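Comstead Adult Reading Program
Progress report to the Stubbs Fund, second period
Prepared by Nusrat Shaikh

Summary

In this period we held evening classes in Comstead and opened the second group in Sillville, as it was promised in the plan. At the end of September we had 34 learners registered, and 24 of them came to most of the lessons. The Plurkham group is not opened yet. The library there is changing its heating, and we wait for a new date from them.

Activities

Lessons are two times a week and start at 6:30 in the evening. Hammad Sandhu teaches the beginners and I teach the second level. We changed the order of the textbook, so that forms and letters come before the stories. Many learners asked for this, because they receive letters from the school or the landlord and want to answer them without help.

The home reading part began slowly. Learners borrowed 30 books in the first month, mostly short ones. We now use also small word cards with household things, which the learners can take home and practice with their children.
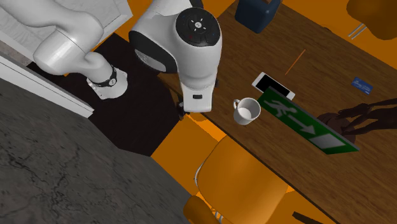 Words for the home, level 1: table, mug, phone.

Spending

We spent $837 on books, printing and bus tickets. The line for bus tickets is higher than planned, and we ask for your permission to move money from the printing line to cover it.

Next period

We will test the reading of all beginners again, with the same text as before. Hammad will visit Plurkham to agree on the room. The full list of expenses is attached.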